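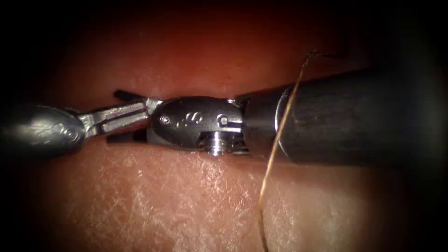 16 April 2021 — thread pull tests, second batch

Finished the Ashworth reels this morning. Humidity cabinet was still drifting, so I moved the reels to the dry cupboard and left them there until the reading settled. Load cell zeroed before each pull. The old 100 g check weight reads 2 g heavy, same as in March.

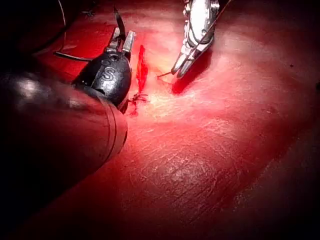 Knots are still the weak point. 13 of the samples broke at the knot, and the rest slipped in the clamp and don't count. Achilleas Economou thinks the clamp faces are worn. I've turned them round and put card behind the lower one — seems better, but I want a full run before saying so.

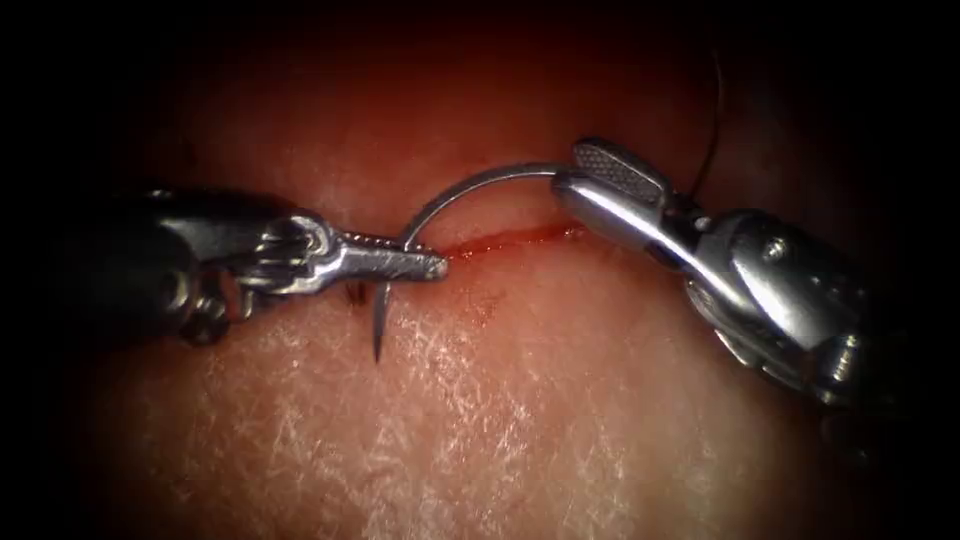 Plotard reels not opened yet. The label on the box gives a different storage temperature from the delivery note, so I've written to Stinutville to ask which is right. Spreadsheet is now at 1,206 rows and slow to open. Will split it by supplier.

To do: new clamp faces, dry cupboard log, return the borrowed calliper.

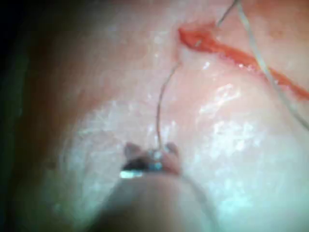

Suture thread and incision, close up.

2 comments | 0 shares

Recent entries
Cabinet drift, March readings
Prosow reels: first pulls
Clamp faces, measurements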